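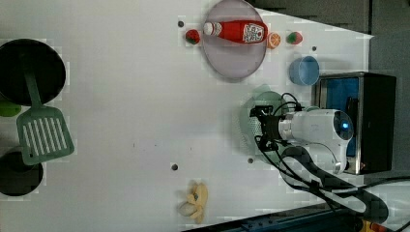

Clundevon 机器人应用教材编写组 编
机器人末端执行器与感知系统 第9章

第9章 夹爪与相机的对比试验

本章内容
9.1 先定问题，再定设备
9.2 试验台面与物品
9.3 夹爪的比较
9.4 相机的位置与遮挡
9.5 控制器与时间
9.6 记录与判定

前面各章分别讲了夹爪的结构、手眼标定和轨迹规划。学到这里，读者应当能让一台机械臂移动到指定位置，闭合夹爪，再把物体送到另一处。工作中接下来碰到的问题往往是选型：手头有两种夹爪，用哪一种；相机装在腕部还是架在桌子上方；换一台控制器，动作会不会更稳。产品手册能给出行程、夹持力和重复定位精度，但手册上的数值是在各家自己的条件下测的，拿来直接相减，得不出哪一种更适合你的台面。

本章讲怎样自己做这种比较。所用的例子来自 Clundevon 实训室的一组桌面抓取试验，参加比较的有 Prasent 和 Li 两种夹爪，机械臂由 Trivance 控制器驱动。物品都是厨房里常见的东西和仿制的食物。例子的规模不大，一个小组用几周时间可以重做一遍。

学习本章需要用到第3章的夹爪分类、第5章的相机标定和第7章的关节限位。对这几部分不熟的读者，建议先翻回去看各章末尾的小结。

9.1 先定问题，再定设备

对比试验最常见的毛病是问题太大。“哪种夹爪更好”没有办法回答，因为同一种夹爪抓瓶子很稳，抓一片薄的东西可能就很吃力。把问题改写成“在这张台面上，抓取平放的细长物体时，两种夹爪的首次成功率有没有差别”，试验的内容就基本确定了：台面固定，物体的类别固定，放置的姿态固定，只更换夹爪，记录第一次尝试的结果。

写问题时要写清四件事。

对象：要抓什么，处在什么姿态，周围有没有别的东西。
变量：这一轮只换哪一样。
指标：用什么数字来比较，单位是什么。
边界：哪些情况不在这次试验的范围内。

边界一项容易漏掉。章首图的台面上既有锅、铲子一类的用具，也有草莓和橙片这样的小件，远端还有一件形似小烤箱或微波炉的电器。如果问题只涉及台面上的散放物品，就应在边界里写明：不包括开关电器的门，不包括抓取液体容器后的倾倒。以后别人读到报告，才不会把结论用到没有试过的动作上。

变量一项的要求是每轮只换一样。换夹爪的时候，腕部的线缆走法常常跟着变，工具中心点也要重新设定。这些变化属于更换夹爪的一部分，可以接受，但要记下来。如果换夹爪的同时又调整了相机曝光，这一轮的数据就说不清差别从哪里来，只能重做。

实训中经常有人在试验做到一半时发现某个参数设得不好，顺手改掉，然后接着做。改参数本身没有问题，问题在于改动前后的数据混在了一起。处理的办法是停下来，给改动后的数据另起一个批次号，改动前的数据保留，不删除，也不合并。

9.2 试验台面与物品

台面要平，颜色要单一，位置要能复原。章首图用的是白色台面，上面有几处小的深色螺丝孔。这样的孔在图像里位置清楚，不随物品移动，可以当作复核相机位置的参照点。每天开工前拍一张空台面，与第一天的图像叠在一起看，孔的位置对不上，就说明相机或桌子被碰过，需要重新标定。

白色台面也有不方便的地方。浅色物品放在上面，边界不明显，按颜色分割的算法容易丢掉一圈。章首图中的盘子是半透明的浅紫色，漏盆是浅绿色，香蕉是淡黄色的玩具，与白色的对比都比红色瓶子弱得多。所以在做视觉方面的比较时，不能只用颜色鲜艳的物品，否则两套方案的成绩都会偏高，差别反而看不出来。

物品的选择应当覆盖几种不同的困难。下面按困难的来源分别说明。

圆柱类。瓶子和杯子的侧面有弧度，夹爪从侧面合拢时，接触面是一条窄带。瓶子横放时还会滚动。横放的瓶子如果架在盘子上，抓取高度就不等于瓶子半径，程序里不能按“物体直接放在桌面上”来计算。章首图中的番茄酱瓶横在盘子上，就属于这种情况。初学者常用桌面高度加一个固定值作为抓取高度，遇到叠放就会抓空或者压到下面的东西。

薄片类。盘子、橙片、铲头都可以归入这一类，它们离桌面近，指尖很难伸到下方。对薄片的抓取，指尖的厚度和形状比夹持力更重要。

长柄类。铲子的柄搭在锅里，铲头落在桌面上，柄是斜的。抓柄的时候要让夹爪的开合方向垂直于柄的方向，抓起以后铲头会绕抓取点下坠，落点与抓取时的位姿有关。这一类物品适合用来比较夹持的稳定程度，看物体在指间有没有转动。

小件类。草莓一类的小件体积小，外形不规则，指尖稍有偏差就会把它推走。小件的成功率对标定误差很敏感，可以拿来检查标定，但不宜单独用来评价夹爪。

多孔类。漏盆上的小孔会在深度图中造成零碎的缺失。抓盆沿时影响不大，识别姿态时影响明显。

Clundevon 的试验最后选定了9种物品，每一种都在表格里写明了外形、放置姿态和允许的放置区域。放置区域可以用胶带在台面上贴出，也可以由投影给出。不论哪种办法，都要让换一个人来摆，摆出来的范围仍然一样。

摆放顺序也要事先定好。如果由操作者随手摆，人在见过几次失败之后，会不自觉地把物品摆到容易抓的地方。比较稳妥的做法是事先生成一张随机顺序表，打印出来放在台边，照着摆，摆一次划掉一行。两种夹爪使用同一张表。

9.3 夹爪的比较

两种夹爪装到同一台机械臂上，第一步是让它们在几何上可比。每换一次夹爪，重新设定工具中心点，用标定针检查一遍，把误差写进记录。工具中心点没有设好，后面所有的失败都会算到夹爪头上。

第二步是统一开口和速度。Prasent 和 Li 的最大开口不同，试验时不要求两者开到一样大，但要求指尖与物体之间的余量一致。例如规定接近时每侧留出同样的间隙，各自按这个间隙计算开口。速度按指尖的线速度统一，不能按各自的百分比设置，因为百分比对应的实际速度两家并不相同。

第三步是确定夹持力。这里有两种做法。一种是两者设成相同的力，适合回答“同样用力时谁抓得更稳”。另一种是分别调到各自不损坏物品的最大力，适合回答“实际使用时谁抓得更稳”。两种做法都合理，报告里要写明用的是哪一种。Clundevon 的试验采用前一种。

线缆是容易被忽视的一项。章首图中，黑色线缆绕在夹爪周围，再向台面一角垂下去。这类走线在腕部转动时会被拉紧或者松开，拉紧时给腕部加上一个额外的力矩，松开时可能垂到物品旁边。做夹爪对比之前，应当让腕部在整个工作范围内慢速转一遍，观察线缆在什么角度开始受力，在什么角度会碰到台面上的东西。如果只有一种夹爪带外部走线，就要把线缆的影响单列一项，不能混在夹爪本身的成绩里。

检查线缆时可按下面的次序进行。

一、断开夹爪电源，机械臂切到手动低速。
二、腕部从零位转到正限位，记录线缆开始绷紧的角度。
三、回到零位，再转到负限位，同样记录。
四、把机械臂移到台面最远端和最近端，各重复一次。
五、按得到的角度收紧软件限位，保存成单独的配置文件。

第五步保存的配置文件要注明对应的夹爪。换回另一种夹爪时，要连同限位一起换回来。

9.4 相机的位置与遮挡

相机的比较与夹爪的比较有一点不同：相机的好坏很大程度上取决于装在哪里。同一台相机，架在桌子上方和装在腕部，得到的是两种图像，适合做的事也不一样。

俯视安装能把大部分台面收进来，物品之间的前后左右关系清楚，适合做全局定位。它的短处有三处，章首图都能看到。

其一是遮挡。机械臂伸到台面上方以后，臂和夹爪会挡住下面的物品。图中夹爪下方的漏盆就有一部分被机械臂遮住。如果程序在机械臂到达之后才去识别漏盆，得到的轮廓不完整，算出的中心会偏向没有被遮挡的一侧。解决的办法是在机械臂退到台面以外时先拍一张，把各物品的位置存下来，抓取过程中只对目标做局部更新。

其二是高度信息少。杯口朝上时，俯视图里只是一个圆，单凭这个圆看不出杯子的深浅。两口锅也是如此。需要抓杯沿或锅沿时，要有深度数据，或者从另一个角度再拍一张。

其三是视野边缘。左侧的两口锅只有一部分在视野内。对于这样的物品，检测框的中心不是物体的中心，不能直接拿来规划。通常在视野四周划出一圈边界区，检测框碰到边界区的物品一律标记为“不完整”，既不抓取，也不计入成功率。边界区的宽度按最大物品的尺寸来定。

腕部相机离目标近，小件和薄片的细节清楚，但视野小，而且随着手臂移动。它对手眼标定的依赖更强，标定误差会随姿态变化。腕部相机还有一个最短工作距离，夹爪接近目标的最后一段，物体可能已经超出对焦范围或深度量程，这一段只能依靠之前的估计。

两种安装方式可以一起用：俯视相机决定抓哪一件、从哪个方向接近，腕部相机在接近途中修正位置。做对比试验时，建议按“仅俯视”“仅腕部”“两者结合”分三组，每组使用同一张摆放顺序表。

光照也归在这一节。机械臂外壳上的指示灯、电器的玻璃面板和金属边框都可能在图像里形成亮斑或反光。试验期间拉上窗帘，使用固定的顶灯，并在开工前的空台面图像上检查有没有新出现的亮斑。机械臂停放的位置每次应当相同，这样指示灯带来的影响在各组之间也基本一致。

9.5 控制器与时间

比较控制器时，读者首先想到的大多是速度。一次抓取用了多长时间固然要记，但更有用的是把这段时间拆开：识别用时、规划用时、运动用时、夹爪开合用时。只有拆开以后，才能看出某一套方案慢在哪里。

Clundevon 的例子中，Trivance 控制器从收到闭合指令到反馈“已夹住”，等待上限设为500毫秒。超过这个时间没有反馈，程序就判为未夹住，松开并退回。上限设得太短，夹爪还没有走完行程就被判为失败；设得太长，每次失败都要多等，整轮试验的时间会拖长。更换夹爪后要用各自的实际行程检查这个值，两种夹爪中较慢的一种应当仍有余量。

记录时间时，所有设备使用同一个时钟。相机、控制器和上位机各记各的时间，事后再去对齐，很难对准。最简单的办法是由上位机统一打时间戳，代价是其中包含了一小段通信延时，但两组数据包含的延时相近，不影响比较。

9.6 记录与判定

一次尝试算不算成功，要在试验开始之前写成条文。例子中采用的条文如下。

夹爪闭合后将物体提离支撑面，保持到规定时间，没有掉落，记为“提起成功”。
物体被送到目标区域并放下，整体落在区域以内，记为“放置成功”。
提起过程中碰动了其他物品，提起结果照记，另在备注栏写明被碰动的物品。
程序报错、急停、人为碰触，记为“无效”，不计入分母，但保留原始记录。

最后一条需要特别留意。无效的尝试不能直接删掉。整组试验一共进行了1072次尝试，其中46次记为无效，报告里同时给出这两个数，读者才能判断剩下的数据是否可靠。如果无效的尝试集中在某一种夹爪或者某一类物品上，这本身就是一条结果，应当单独讨论。

记录表每行对应一次尝试，栏目包括批次号、顺序表行号、夹爪、相机组别、物品、姿态、提起结果、放置结果、各段用时和备注。备注用短句，只写看到的情况，例如“柄在指间转动”“指尖碰到盘沿”。原因分析放到另外的文件里，不要写进备注。操作现场写下的原因多半是猜测，混在记录里以后很难分开。

每一批次开始和结束时，各拍一张台面图像，以批次号命名。遇到数据异常，先看这两张图像，再看标定记录，最后看夹爪日志。按这个次序查，多数问题在前两步就能找到。

下一节从台面的搭建开始，按上述要求逐项完成准备工作。动手之前，请先写出本组的试验问题，四件事各占一行，并在组内确认变量一行只有一项内容。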